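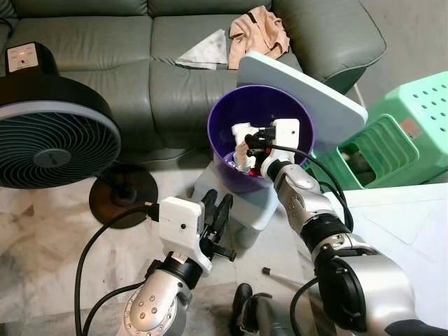 Tidying setup in the front room, right gripper in the bucket

Ticket: Etim two-arm set, wrist cables and what to order for next year
Status: Open
Project: Gundomari

Hello again, and thank you for being so patient with me on the last ticket. This one is half a fault report and half a shopping question, and I wasn't sure which form to use, so I've put it all in one place. Please move it if I guessed wrong!

We have the two-arm Etim set on a tidying project, picking up wrappers, paper napkins and so on and putting them in a bucket. It has mostly been a pleasure. The trouble is that the left gripper drops its connection now and then. The arm itself keeps going and the right side stays up, but the left fingers stop answering, and I have to stop the run and bring the gripper back from the control screen. It happened twice one morning in March and then not at all for the rest of that week, so you can imagine how hard it has been to catch.

What I've tried so far:

Restarted everything in the order given in the manual. Good for a while, then the same fault.

Reseated the left wrist connector. It clicked in properly both times and I couldn't see any bent pins, though my eyes aren't what they were and I'd welcome a trick for checking.

Swapped the left and right gripper cables. The fault moved to the right side the same afternoon, which made me feel very clever for about ten minutes. I've since put them back the way they were so that my notes stay in order.

Slowed the left arm down. No difference that I could tell.

So I'm fairly sure it's the cable, and I think the bending is what wears it. Our work means reaching over a rim and down, and then across to a table, and the cable runs in a loop outside the wrist the whole time.
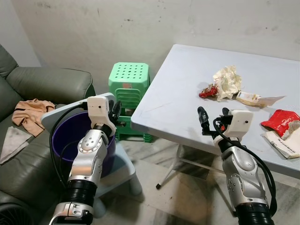

Maribeth Oakes

Now for the money part, because my budget sheet has to go in before the end of the month and I would much prefer to ask for the right thing once.

We have $1,340 left on the parts line. The quote I have from you lists the Wosent wrist kit, with the shorter cable and the clip-on guide, at $800 for the pair. Plain spare cables come to $200 for a set. The service plan would be some $3,000 for the year, so that would have to come out of next year's money, and I'd need a paragraph or two to defend it.

My first thought was to buy the Wosent kit and one set of plain spares now. That makes $1,000 and leaves $340 for finger pads and whatever I've forgotten (there is always something I've forgotten). But then I wondered if the spares still fit once the kit is on. If they don't, I'd be buying a very nice drawer ornament - and I have a few of those already.

I have four questions, then:

Does the Wosent kit take the ordinary Etim spare cable, or does it need its own?

Does the shorter cable leave enough slack when the arm is reaching down into a container with the wrist turned? Most of our reaches are like that, and I'd hate to trade a worn cable for a tight one.

If we buy the service plan later, are cables covered or are they treated as something we're expected to use up?

How long should I allow for delivery? I've written three weeks on my sheet and can change it.

We also have flat things to move, held out to the side at an angle, and for those the wrist sits quite differently from the bucket work. I mention it in case the guide limits the turn.

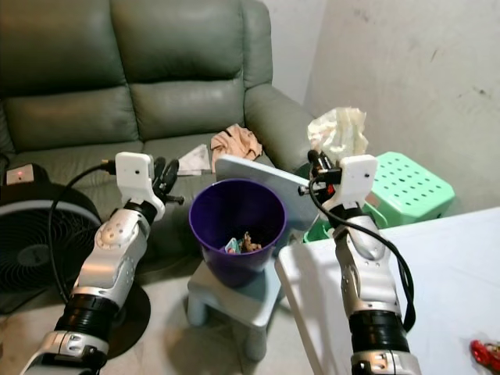 Jorneo Support: Thank you for swapping the cables before writing in, it saves us both a step. We agree that the cable is the likely cause. The Wosent kit uses its own shorter cable, so please don't order the plain spares to go with it. If you'd like a spare for the kit, we can add one to the quote. Cables aren't covered by the service plan in the first year, I'm sorry to say. Three weeks is a fair figure for delivery. On the slack and the wrist turn, could you send us the lowest reach you use and the furthest turn in each direction? I'd like to check both against the guide before you commit the money.

Oh, I'm so glad I asked. I'll take the plain spares off the sheet, and yes please to a revised quote with one spare for the kit. Could you list it on its own line? Our purchasing form won't take bundles. I'll write down the reach and turn numbers tomorrow morning and add them to this ticket, so please leave it open until then.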